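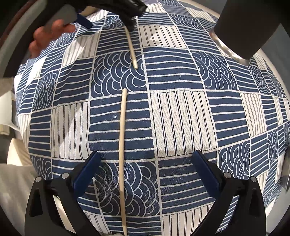 Mircea Nedelcu would have students spend longer on the small stuff. Two chopsticks on a table sound like nothing, he told the club, until you try to pick one up with fingers that can't feel, and by then you have learned more than any lecture could cover.

The Tunley robotics club took that to heart this summer, and what a summer it has been! Its members have been working on a table-setting project called Lorach, and the chopstick round is the part everyone wants to talk about. They use hand-held grippers with two black fingers and blue pads, and the goal is to collect 300 clean pickups before the fall term starts. As of August 7, 2025, they had 82.

A pickup only goes in the log if the stick leaves the cloth in one try and comes down where the plan says it should. Drops get written up too, with a line on what went wrong - the angle, the speed, a pad that closed too early. The notebooks are wonderful reading, full of arrows and crossed-out guesses.
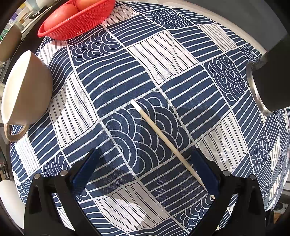 By the Darnari Student News Desk
Staff Writers, Schools and Clubs

Students rotate through the gripper, the log and the table, and the younger ones get the same turns as everybody else. The patterned cloth stays on for every session. It was a club vote, and a close one, between the blue patchwork and plain white. Patchwork won, and now the club uses the squares to call out positions ("wavy stripes, near the cup!"), so newcomers pick up the system fast.

Next comes the Bratu Challenge in September, where teams set a full place from a mixed pile of tableware. Tunley has never entered before. Going by the energy in the room, they can hardly wait - there is already a sign-up sheet for extra practice, and it is filling up nicely.

Filed under: Clubs & Competitions, Robotics, Student Projects

Contact the news desk | © Darnari | Back to top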